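Farkis plans two-arm sorting cell, tests layout on screen before buying

Farkis, the small-parts packer in Culbridge, will decide in March whether to buy a pair of robot arms for its sorting room. The company has set aside money for one cell only, and it wants to know first that two arms can share one table without standing in each other's way.

For this reason the planning is done in simulation. The supplier, Lestasent, has prepared a virtual room with a table, two white arms and a handful of coloured blocks, together with a mug.

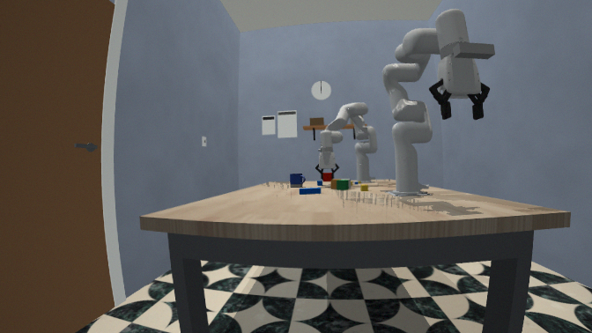 What it will cost

Charalambos Moschos, who keeps the equipment budget at Farkis, said that the arms are not the most difficult part of the sum. "The price of an arm we can compare in one afternoon," he said. "The table, the guarding, the training of our people - these are the lines which grow."

Farkis has reserved 3000 euros for training and 300 euros for spare gripper fingers. The simulation licence costs 126 euros a month and was taken for 3 months.
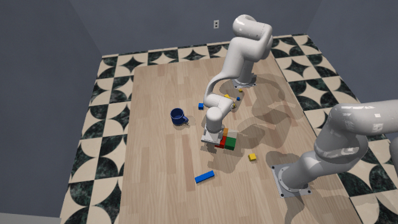
The position of the bases is still under discussion. Both arms are now mounted on the same table, and Mr Moschos would like to see a second layout with more distance between them before he asks for a final offer. A competing offer from Xenos is also expected - it will be judged on the same tasks and with the same objects.

If the purchase is approved, the old sorting bench will stay in use until the end of the training period.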